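Clearing up after snacks: one tray or two?
Last updated: October, 9:40 pm

drollden_825
We eat a lot of peanuts here and the cleanup is a mess every time. I carry it all out on one round tray, then sort it at the table. Shells and wrappers end up mixed together. Does anyone use a second tray?

zodach
One tray. Tip the shells in the trash before you touch anything else, then stack the plates. A second tray is one more thing to wash.

boletti
I don't agree. Foil wrappers slide off the edge if they share a tray with plates. I keep an empty bin next to me for trash and never walk across the kitchen with a full plate.

zodach
So you wash the bin instead.

boletti
I wipe it. Takes no time.

cordier2000
Put the dish rack on the table too, on the side you work toward. Scrape left, rack right. My wood table gets crumbs on it either way, so I wipe that last.

zodach
Dirty plates in a drying rack? No thanks.

cordier2000
Ours is only for carrying them to the sink. It gets rinsed.

drollden_825
I'll try the bin and keep the rack where it is. My layout is below. The black tray on the left is spare, so I could use that for the wrappers.

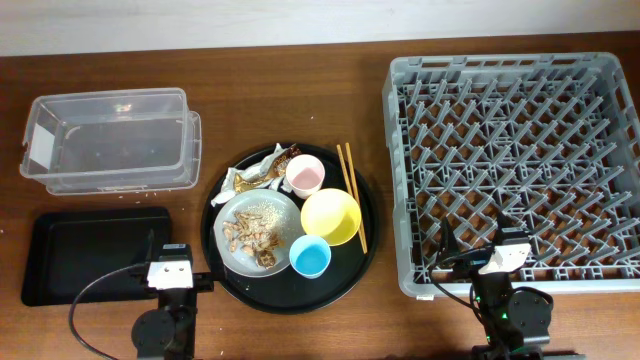

Round tray in the middle, bin and spare tray left, rack right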